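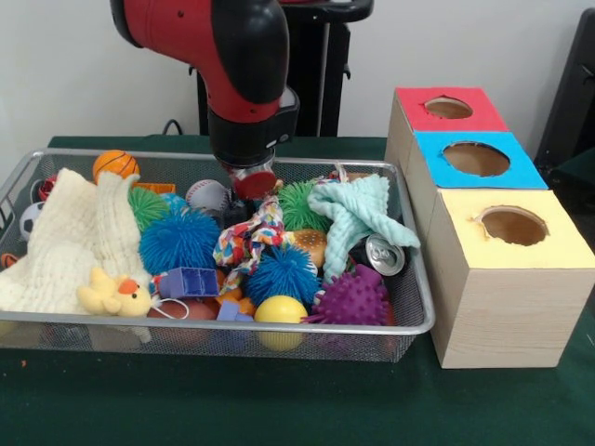

When does the toy swap drop-off close? At 7 pm the night before, at the side door on Likwood. Anything left on the step after that goes to the thrift store.

News > Neighborhood > Summer Swap

July 29, 2024
By Henrike Heitmann

Quick one this month, I'm typing between phone calls. Swap is on again, same hall, same long tables. Last July we had more than 200 families through and ran out of bags by lunch. So bring bags. Big ones. Paper is fine if it isn't raining.

What we want: soft toys (washed please, and dried all the way), balls, puzzles with every piece, board games, dress-up stuff, picture books. Baby toys go fast. Puzzles get checked by Lumturie Hodžić at the door, she will open the box, don't be offended.

What we can't take: car seats, anything with a cord, recalled items, slime. Cribs no. Half a train set, no, unless the other half is coming in a seperate box.

Tickets work like last time. One item, one ticket. Bikes and scooters get 7. Leftover tickets don't carry over, sorry, the Risden crowd asked and we talked about it and it's too much bookkeeping. Grown-ups without kids are welcome, teachers specially.

Parking: not in front of Kneževič Bakery!! They were very patient in the spring. Use the lot behind Zidulura Dental, it's open all morning. 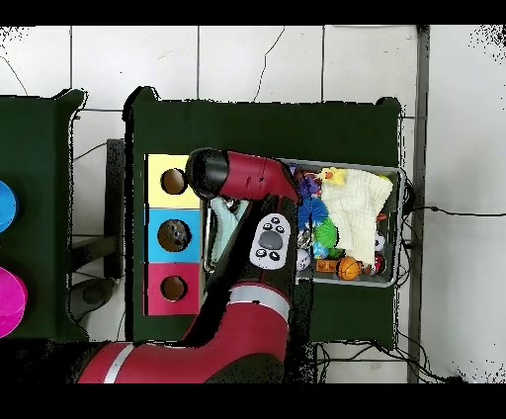
Still needed

Folding tables, 15 if we can get them. Masking tape. Fat markers that work. Two people with a truck for the run to the thrift store after, should be done by 3. Somebody to do the coffee, Lumturie has the urn and the key to the kitchen. Call or leave a note in the box by the door.

We use cookies to improve your visit. Accept | Manage settings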